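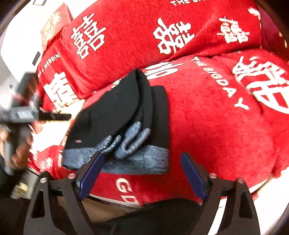 Keeping Rooms Warm with Less Gas: Heating Habits in Student Apartments of the Callbridge District

Project report, second-year course "Energy in Daily Life"
Submitted 3/31/22

1. Introduction

The price of heating became a common topic among students during this winter. Many of us rent rooms in old houses, where the walls are thick but the windows are weak. In our group four people from five live in such houses, so the subject was close to us from the first meeting.

The aim of the project was to learn how students in the Callbridge district heat their rooms, what they do to stay warm without heating, and which small changes can lower the use of gas. We did not want to study the building technology in detail. This was already done by other groups in the course, and we do not have the instruments for it. We looked at the habits.

2. Where we worked

Callbridge is the part of the city between the railway and the river. Most houses there have three or four floors and were built before central heating was usual. Later each apartment received its own gas boiler, normally placed in the kitchen or in the bathroom. The radiators are of different ages, also inside one apartment.

The student residence Grandance stands at the north end of the district. It is a newer building with one common boiler for all rooms. We included it for comparison. The residents there cannot change the boiler, they can only open and close the valve on the radiator.

3. Method

We prepared a questionnaire with 30 questions and sent it by the mailing lists of two faculties and by the notice board of Grandance. The questionnaire was open for three weeks. It was sent to 616 addresses and we received 264 complete answers. Answers with more than five empty fields were removed before the counting.

The questions were in three parts: the room and its heating, the daily habits, and the bills. The third part was difficult. A large number of students pay a fixed sum to the landlord and have never seen a gas bill. For this reason we use the answers about money only as background.

In addition we put simple thermometers in six rooms for two weeks. Four of the rooms were in private apartments and two in Grandance. The people living there wrote down the temperature in the morning, after coming home, and before sleep. The thermometers were the Cisel desk model, which we borrowed from the physics laboratory. Before the measurement we kept all six together on one table overnight, and they agreed within half a degree.

4. Results

4.1 Temperature in the rooms

The private apartments were colder in the morning than we expected. In two of them the temperature before breakfast was below 16 degrees on most days. In the evening the same rooms reached 20 or 21 degrees. The rooms in Grandance stayed near 22 degrees during the whole day – also when the person was away.

The coldest room was on the top floor, at the corner of the house. It has two outside walls and a window which does not close fully. The person living there put a rolled towel on the window sill in the second week. The morning values after this were a little higher, but the weather also became milder on the same days, so we cannot separate the two effects.

4.2 Habits

From the complete answers, 61 students wrote that they turn the heating off completely when they leave for the university. A bigger group turns it down, and the rest does not touch it. In the free comments several persons explained that they are afraid of frozen pipes, or that the landlord forbids to change the setting.

The most common ways to stay warm without heating were a second blanket, thick socks, and hot drinks. Many students also said that they study in the library in the afternoon because it is warm there and costs nothing. Electric heaters were mentioned less often. The students who use them have mostly one big radiator in the corridor and none in the room.

Opening of windows was the question with the most different answers. Some open the window for five minutes two times a day. Others leave it a little open for hours, with the radiator working under it. In Grandance the second habit was clearly more usual. Several residents wrote that the room is too warm and that the valve is hard to turn.

4.3 Information

We asked where the students learned about saving energy. The most frequent answer was the parents. After it came the internet and the roommates. The leaflet "Warm at Home", which the housing office Politis puts in the folder for new tenants, was known to few people. We read the leaflet and found it useful, but it has eight pages of small text and the part about valves is at the end.

5. Discussion

The comparison between the private apartments and Grandance shows that the control of heating matters, and also who pays for it. In the residence the price is included in the rent, and the rooms are heated during the day when they are empty. In the private apartments people save more, but some of them sleep and work in rooms that are too cold for comfort and where damp can appear on the walls.

Our results have limits. The people who answered were probably more interested in the subject than the others. Six rooms are too few for a general statement, and two weeks is a short time. One person forgot the evening values on three days, these fields stay empty in our table. We also did not ask on which floor the room is, and we regret this now – it would be easy to include.

6. Proposals

We suggest to the housing office to print a one-page version of the leaflet, with the valve and the windows at the top. For Grandance we suggest to check the stiff valves in July, when the heating is off and many rooms are free. For students in private apartments the cheapest step is to close the gap at the window with foam tape and to move furniture away from the radiator.

A next group could repeat the measurement in more rooms and begin it already in autumn. The questionnaire and the table of temperatures are saved in the course folder.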